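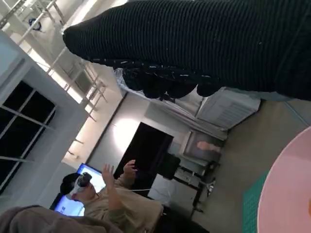
Exposed truss ceiling

An exposed truss ceiling is a ceiling left open so that the framework holding up the roof can be seen from the room below. It is one of the most cheerful things that can happen to a plain workroom! With no flat panel in the way, the eye travels straight up into the beams, and even a modest space feels taller.

Structure

A truss is a set of straight members joined into triangles. Long parallel beams carry the load across the room, and shorter diagonal ones brace them. The triangle keeps its shape under weight, so a fairly light truss can cross a wide room with no posts in the middle of the floor (a gift to anyone arranging desks).

Color and light

White is a favorite finish, and a white metal truss under bright lamps can glow so strongly that its edges nearly vanish. Light fittings are often hung in a row from the structure itself. Pale fittings blend in with the metal, while a small spot of color, such as blue, stands out wonderfully.

Furnishing the room below

Rooms of this type suit simple furniture. A gray-topped desk on thin dark legs, a black office chair and a smooth pale floor leave the ceiling to do the showing off. A tall black door or panel in a white frame gives the far wall some weight, and a framed picture adds a softer note. Wall-mounted air conditioners are common, as there is no ceiling void to hide ducts in.

The Brornley workrooms

Designer Vasiliki Lazaridis opened up the ceilings of the Brornley workrooms in April, with Minoru Okabe drawing the lighting plan. The old panels had hidden the trusses for 30 years. Okabe kept the lamps on 2 separate circuits, so the desks can be lit while the roof stays dim, and the effect at dusk is lovely.

See also: Roof truss; Suspended ceiling; Track lighting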